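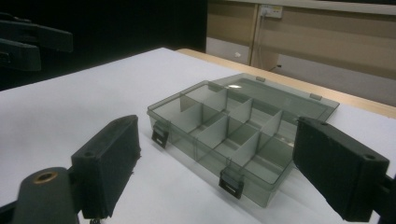

Section 3. Needles, bobbins and small parts

Read this section before you sew for the first time and each time you change to a different weight of cloth. It applies to all Hinero flat-bed machines with a front-loading bobbin.

CAUTION: Switch off at the wall and take your foot off the pedal before you touch the needle, the presser foot or the bobbin case.

Changing the needle

1. Turn the handwheel towards you until the needle is at its highest point.
2. Lower the presser foot. Lay a scrap of cloth over the needle plate so that the old needle cannot drop into the machine.
3. Hold the needle with your left hand and loosen the clamp screw with your right. Two turns are enough. Do not take the screw right out.
4. Pull the needle straight down.
5. Hold the new needle with the flat side of the shank facing the back. Push it up as far as it will go.
6. Tighten the clamp screw firmly by hand, then give it a small nip with the screwdriver supplied.
7. Turn the handwheel through one full stitch. If the needle touches the plate or the foot, take it out and fit it again.

Note: A dull needle makes a popping sound as it goes through the cloth. Change it even if it looks straight.

Winding a bobbin

1. Put the reel on the spool pin and fit the cap.
2. Take the thread through the guide and twice round the tension disc.
3. Pass the end through the hole in the bobbin from the inside. Push the bobbin on to the winder and slide the winder to the right.
4. Hold the thread end and press the pedal gently. Stop after a few turns, trim the end close, then carry on.
5. The winder stops by itself when the bobbin is full. Slide it back to the left before you lift the bobbin off.

Use only bobbins made for this machine. Others of the same width may be slightly taller and will jam the case.

Keeping small parts

Store needles by size and point, in their own sleeves. Keep ballpoint needles apart from sharps, as they are hard to tell by eye. A box with small compartments will do for bobbins and spare screws.

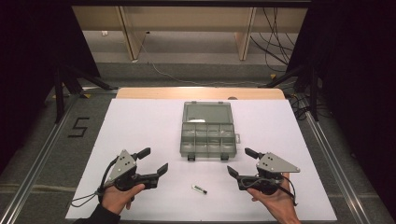 Keep the spare clamp screw with the screwdriver. The Wondach walking foot, if you bought one, has a longer screw of its own and the two must not be mixed up.

CAUTION: Put used or broken needles in a lidded tin before throwing them away. If a needle breaks, find all the pieces before you sew again.

Oiling

1. Remove the bobbin case and brush out any lint.
2. Put one drop of clear machine oil on the hook race.
3. Refit the case and run the machine on scrap cloth until no oil marks show.

Oil the hook race after every 42 hours of sewing. Do not use cooking oil or spray lubricant.

For tension settings, go to Section 4.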